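Workshop notebook, October, page 97 (page 96 has glue on it)

14.20. Small electricals off the shelf and onto the white oval table. The oval table was chosen for having no corners to catch a hip on. It also has no edge straight enough to line anything up against, so everything ends up lying at whatever angle it landed.

First job was the lamp from the Sasto box. Shade off, fitting out, flex checked from end to end by running it through finger and thumb. No nicks. The inline switch has a click like a cheap biro but it does click. The shade was sold to us as a reading shade and has a mark inside where somebody ran too hot a bulb in it. New rule, in capitals on the cupboard door: LED ONLY. Keith Cartwright has already written "or candle" under it.

Second job, hair dryer. We use it for shrink tubing and for coaxing labels off jars, and I don't believe it has met hair since it arrived. It had been tripping out after 2 minutes on the high setting. Took the back grille off and pulled out a grey felt disc of lint that could have been sold as a coaster. Refitted, ran it for 130 seconds by the wall clock, no trip. Calling that a pass until it embarrasses me.

The coiled cord is the remaining nuisance. It is long enough on paper, but it wants to be short, and given any slack it drags the dryer back towards the socket like a dog that has seen the vet. Sodel do a straight lead. Bošković do a better one at a price that suggests it comes with a small flat.

15.10. Moved on to the power strip. Ours is white and goes wherever the table's tilt sends it, so the plug has to be pushed in with one hand on the strip and the other on the plug.

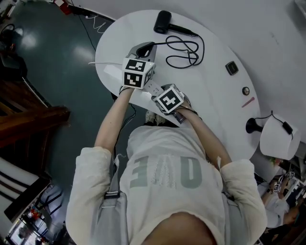 Proposal, then: fix the strip down. Screws are out, as the table is on loan from upstairs and they do look underneath. Clukton sticky pads held the last one until the first warm afternoon. I would try a clamp at each end, 2 in all, with a bit of rubber under the jaws so we don't mark the top.

Still to do: find the loose knob a home. It fits neither the dryer nor the lamp, and it has been on this table long enough to be paying rent. Keith thinks it came off the old radio. Keith thinks everything came off the old radio.

Lamp goes back together tomorrow morning, if I can find the ring that holds the shade on.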